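Search articles Go Advanced Random page

T-shirt

Last updated November 5, 2024

T-shirt (also tee shirt, tee). Light pullover top, short sleeves, usually no collar and no buttons. Named for the shape it makes laid flat. Mostly cotton jersey, a knit, so it stretches some. Worn by nearly everybody, all ages, as an outer garment or under something else.

Origins

Grew out of one-piece underwear of the 1800s, which got cut into a top and a bottom. The top half, long enough to tuck in, caught on with laborers in hot places. US Navy issued a version as an undershirt in the early 20th century. Sailors and dock workers wore it alone when the weather allowed. By the 1940s veterans were wearing theirs at home, with work pants, and stores followed. Movies in the 1950s did the rest. Before that a T-shirt alone in public was close to being seen in your underwear, at least in town. Farm country cared less.

Construction

Body is either a tube (no side seams) or two panels sewn at the sides. Tubular is cheaper to make, less waste, but can twist after washing. The twist is called torque or spirality and comes from the yarn and the knitting, not from the sewing, though bad cutting makes it worse. Side-seamed shirts can be shaped to the body.

Neckband is rib knit, sewn in slightly stretched so it lies flat. Most wear shows up there first. A strip of tape across the back neck covers the seam and keeps the shoulders from growing. Hems are done on a coverstitch machine, two rows of stitching outside and a looped thread inside.

Shoulder seams sit on top of the shoulder or a little foward. Drop shoulders hang past it on purpose.

Necklines: crew, V, scoop, henley (a short button placket, some writers don't count this as a T-shirt at all).

Fabric and weight

Weight is given in ounces per square yard, or grams per square meter elsewhere. Light shirts drape and show what's under them. Heavy ones hold a boxy shape and take longer to dry. Ring-spun cotton is smoother than open-end, costs more. Combed is smoother again. Blends with polyester shrink less and pill more. Heather colors come from mixing dyed and undyed fibers before spinning.

Shrinkage is mostly in length. Preshrunk cloth still gives up a little in a hot dryer.

Colors

White first, for decades. Dull greens and browns came over from military clothing: olive drab, khaki, the in-between shades sold as olive-khaki or army or moss, no standard for any of them. Two makers' "olive" will rarely match. Garment dyeing (dyeing the finished shirt) gives a softer, slightly uneven color, and the seams often come out a bit darker or lighter if the thread takes dye differently.

Printing

Screen printing is the usual method for any real quantity. One screen per color. Water-based ink sinks in, plastisol sits on top and can crack. Direct-to-garment works like an office printer, good for single shirts and photos. Heat transfers are the home method. Discharge printing takes the dye out of the cloth in place of adding ink, and leaves pale lettering with almost no feel to it.

Local example, Trurnenside: the Tsolakis print works ran 2 presses and kept an order book, later copied out by Periklis Deligiannis. One September lists 3,754 shirts, nearly all for school teams and one bakery. Zoi Galanis's notes on the same book put the smallest order at 8. [source needed, check page no.]

Fit and use

Loose fits went out in the 1970s, came back in the 1980s and 90s, went out, came back. Oversize shirts are bought a size or two up or cut wide from the start, with longer sleeves reaching near the elbow. Used for sleep, sports, painting the house, shop work where a loose cuff would be a problem. Old ones end up as rags.

Care

Wash cold, inside out if printed. Low heat. Fold heavy ones, since hangers leave bumps at the shoulder. Yellowing under the arms is mostly deoderant reacting with sweat, bleach can make it worse.

See also: Undershirt, Jersey (fabric), Screen printing, Polo shirt, Tank top

This site uses cookies. Accept Manage settings 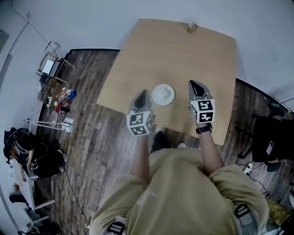
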